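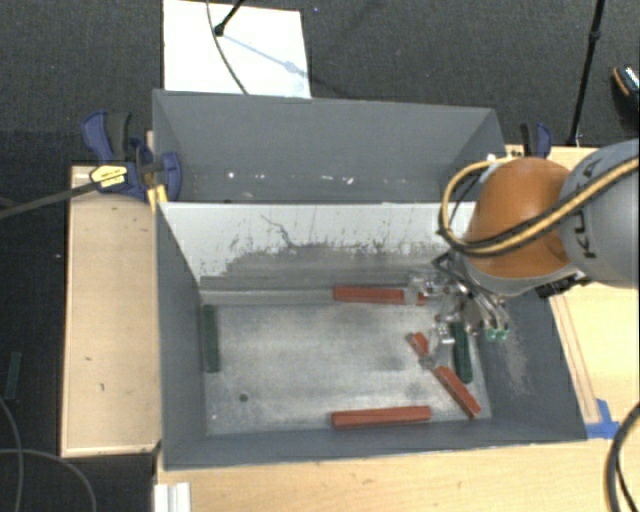 Los cajones con separador deberían volver a las estanterías bajas, según Nanami Sugawara, porque desde que se guardan arriba los bloques largos acaban mezclados con los cortos. Su petición abrió la reunión de mayo del taller de construcción de Zastbridge, que este mes reorganiza todo su material.

El taller tiene inventariados 812 bloques, repartidos hasta ahora entre cajas de tamaños distintos. De ellos, 255 son piezas largas, y son las que más problemas dan: no caben en los cubos pequeños y terminan apiladas en los pasillos. La propuesta aprobada las pasa a cajones grises grandes, abiertos por arriba y divididos en dos compartimentos. Las rojas irán en el delantero, el más amplio.

Se comprarán nueve cajones nuevos a la firma Tredness. Los antiguos seguirán en uso aunque estén rayados - el roce de las piezas marca sobre todo el fondo y el separador - y solo se retirarán los que tengan grietas.

Riku Nomura pidió que las etiquetas se coloquen en el exterior y no en el fondo, donde se borran en pocas semanas. Emrys Voyle prefería un código de colores sin texto. Se harán las dos cosas, con etiquetas de Jekex en el lateral corto.

El traslado empezará a las 11 de la mañana por la sala de mesas claras y seguirá por el almacén. Mientras dure, el préstamo de piezas largas quedará suspendido; las cortas podrán pedirse en el mostrador como siempre. Quien tenga bloques en casa puede devolverlos en la entrada, sin necesidad de clasificarlos.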